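Gakisness 涂蜡帆布防潮垫

今年入夏以后我们收到的询问里,问得最多的就是这块垫子。它去年六月第一次上架,只做了一个颜色,一批很快就没了,后来隔了好久才补上货。现在两个尺寸都齐了,所以把这一页重新写了一遍,比原来长不少,想到什么就写什么,大家挑自己关心的看。

先说它是什么。一块铺在地上的布,可以垫在帐篷底下,也可以直接坐、躺、摆炉子、晾睡袋。听起来实在平淡,可是用过好布的人都知道,一块铺下去服服帖帖、收起来不跟你较劲的地垫,能让整个营地的心情都不一样!我自己露营的时候,车一停,第一件拿出来的就是它,鞋一脱,人往上一坐,水壶放旁边,然后才慢慢想帐篷搭在哪儿。

面料

用的是纯棉帆布,纱支偏粗,织得很密,之后在 Trimon 的小作坊里上蜡。他们家的蜡配方以蜂蜡为底,加了一点植物油,闻起来有淡淡的甜味,刚拆包装时会明显一些,摊开放一个晚上就柔和多了。上蜡分两遍,第一遍热蜡浸透,晾透以后再薄薄刷一层,用毛刷顺着布纹走。两遍之间要等多久看天气,潮的时候他们宁可多放一天,所以我们补货的时间总是不太准,请多包涵。

这种布会记住你怎么用它。折过的地方会泛白,坐得多的地方会变亮变软,用上一个季节,每一块都长得不一样。喜欢的人会非常喜欢!也有朋友一开始以为是磨坏了写信来问,放心,拿手掌搓一搓,或者用吹风机远远地吹一会儿,蜡一化开,颜色就匀回去了。

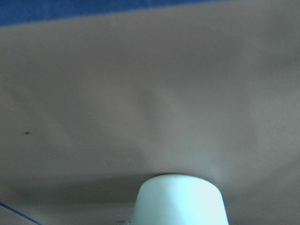 防水这件事也顺便讲清楚。蜡布挡得住露水、湿草地、打翻的半杯茶,也挡得住一场不大的雨。如果是在积了水的泥地上压一整夜,膝盖和手肘用力的地方还是会慢慢返潮,这是棉布的性格。雨季去河边扎营的话,底下再加一层薄的塑料地布最稳妥。平常的草地、沙地、落叶地,单用它就很舒服了。

尺寸和做工

小号适合一个人,或者两个人挤着喝咖啡;大号能放下一顶双人帐,四周还留出一条可以搁鞋的边。两个尺寸都是四边双层包边,走 2 道线,线也过了蜡。四个角各打一颗黄铜气眼,长边的中间再加一颗,风大的时候可以穿绳下钉。气眼底下垫了一小片同色帆布,这个细节是 Valentin Roman 坚持要加的。他帮我们打版很多年了,最早的样品没有这一片,他带去山脊上过了一个大风夜,回来就把版重新画了一张,连包边的宽度也一起改了。我们当时觉得原来的已经很好,等新样品拿到手,摸了一下角,马上就服气了。

大号中间有一条拼缝,布幅只有那么宽,没办法一整片裁下来。缝份朝一边倒,压平以后再走线,躺上去基本感觉不到。缝线的地方出厂前会另外补一次蜡,收到时如果看到那一条颜色略深,是正常的。

收纳

卷起来最好,叠着也行。我们附一条棉织带和一个日字扣,卷好了一勒就是一个结实的圆筒,可以横绑在背包底下,也可以塞在后座脚边。卷的时候把蜡面朝外,下次摊开边角不容易翘。它不算轻,这点要提前说,背着走长线的朋友可能会更喜欢尼龙地布;开车、骑车或者走短途,这点分量换来的手感我觉得特别值。冬天也要留意一下,天冷的时候布会变硬,刚摊开像一张厚纸,太阳晒一会儿或者人坐上去焐一焐就软下来了。

搭配

和 Stan 天幕一起用非常顺手。Stan 的长边正好盖得住大号地垫,下雨的时候两边都淋不着,中间还能支一张矮桌。Stan 的地钉也穿得过我们的气眼,出门少带一包东西。已经有 Stan 的朋友,绳子可以直接共用,从天幕的角柱拉下来,在气眼里绕一圈再打结,整个营地就像一间没有墙的小屋子,我每次搭完都要退几步看一会儿。

平时不露营也用得上。有人铺在阳台上换盆,土一抖就干净;有人垫在后备厢里拉木柴;有位老顾客拿它盖院子里的自行车,盖了一个冬天,寄来补蜡的时候布面已经是很漂亮的旧皮子质感了,我们几个传着看了半天,都有点舍不得给它上新蜡。

保养

请不要机洗,不要用热水,也不要用洗衣液,蜡会被洗掉。脏了先晾干,用硬毛刷把泥刷下来,再拿冷水和海绵擦。鸟粪和树脂要早点处理,树脂可以先放冰袋冻硬,然后用指甲盖或者木片轻轻刮。收起来之前一定晾透,两面都要晾,棉布闷在车里是会长霉的。

补蜡一般一年一次就够,用得勤的话看布面,水滴上去不再滚成珠子就可以补了。随垫附一小罐 Trimon 蜡,分量够大号补一遍。做法很简单:蜡罐放进热水里泡到化开,用旧布蘸着薄薄地抹,折痕和缝线多抹一点,再用吹风机吹到看不见白色的蜡痕,挂一夜。这活儿其实挺享受的,放点音乐,屋里都是蜂蜡味儿。只是刚补完的那几天别和浅色沙发、浅色裤子放在一起,会蹭上一点。

要是不想自己动手,也可以寄回来。寄之前请先把泥刷掉,并在包裹里放一张纸条写上名字和想处理的地方,小破洞我们会一起补好,补丁用同一批布,颜色新一些,用着用着就追上了。

规格

面料:纯棉帆布,双遍上蜡
尺寸:小号、大号
包边:四边双层,双线
气眼:黄铜,四角及长边中点
附件:棉织带一条,日字扣一个,Trimon 补蜡一小罐
产地:布料裁缝和上蜡都在同一条街上完成,隔着 2 个门牌

下单与取货

现货一般隔天寄出。补货期间可以留邮箱,到货先通知留过邮箱的人,再上架。收到以后 30 天内都可以退换,只要没有下过地、没有剪过边,在客厅里铺开躺一躺当然没关系,我们也希望你躺一躺再决定。

想来店里摸实物的朋友非常欢迎!两个尺寸都有样品铺在二楼,旁边还放着一块用旧了的,可以对比着看。开车来请走后院的停车场,入口是 Skidata 的闸机,取一张票,上楼时带着,结账的时候我们帮你处理,前 30 分钟本来就不收费。大号卷起来有点长,后门离车位更近,提前说一声我们就把它放在那边等你。

颜色目前还是只有原来那一款。橄榄绿在打样,第一块样布上蜡以后比预想的深了很多,正在重新调,有进展会更新在这一页。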